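Pruter Robotics Club
Build notes: Recording the divided box task with hand grippers

These notes cover the box task for the Tarna student project. You should already have done the cup and block tasks and know how to start and stop a recording. Allow a full session. Our target for the term is 300 usable recordings of this task, and a new pair normally needs a few tries before anything is worth keeping.

What you need

A pair of hand grippers, left and right
The divided wooden box with the glass panel
The table, cleared of everything else
A partner to run the laptop

Setting up

1. Put the box in the middle of the table, lengthwise, with the compartments toward you. Take out any screws or tokens left from the last group.

2. Check that both cables are plugged in, then run each one out from the back of the gripper and down past your wrist. If a cable crosses the tabletop it will drag on the box sooner or later.

3. Wipe the finger pads with a dry cloth. If the rubber is coming away from the pad, tell Hoi-yan Chou before you record. Frayed edges are fine, loose pads are not.

4. Open and close each gripper fully five times while your partner watches the readout on the laptop. Both numbers should return to the same value each time. If one drifts, unplug that gripper, wait a few seconds and plug it back in.

Starting position

Hold one gripper on each side of the box, jaws facing in. Support the weight from underneath and keep both at the same height. Your elbows should be loose. Hold still for a slow count of three after your partner says "recording", because the software uses that pause to find the start of the run.

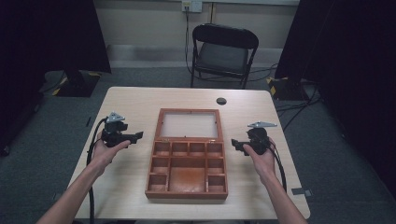
Starting position, grippers level on either side of the box.

Start with the grippers at compartment height. Last term's group started with theirs up near their shoulders and we had to trim the beginning of 274 files by hand.

Gripping the wood

Move in slowly with the jaws open wider than you think you need. Bring the pads to either side of the piece, line them up with its flat faces, and then close. The pads should meet the wood flat. If only a corner is touching, open up and come in again at a better angle. You can keep recording while you do this, as corrections are useful to us.

Squeeze until the wood stops sliding and no further. Watch the glass as you turn your wrist. The gripper is wider than your hand and it is easy to forget the outside arm.

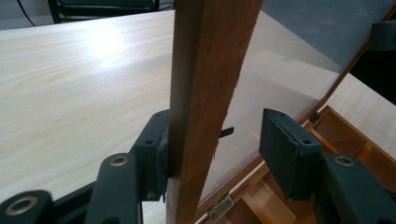 Wood between the finger pads, with the glass panel and compartments behind.

When you finish the move, open the jaws fully before you back away. Return to the starting position and hold for another count of three. Your partner stops the recording then.

Naming and saving

Use the task name, your initials and the run number, for example box_ic_014. Save to the Osach folder on the shared drive. If a run went badly, mark it "redo" in the sheet and leave the file where it is. I-hsuan Chung goes through those at the end of each month.

Swap roles every 20 minutes. Arms get tired and the runs get sloppy.

If something goes wrong

Box slides: stop, put it back in the middle and start a new run.
Gripper reading freezes: check the plug at the laptop end first.
Piece dropped on the glass: stop, put the grippers down and check the panel for chips before touching it.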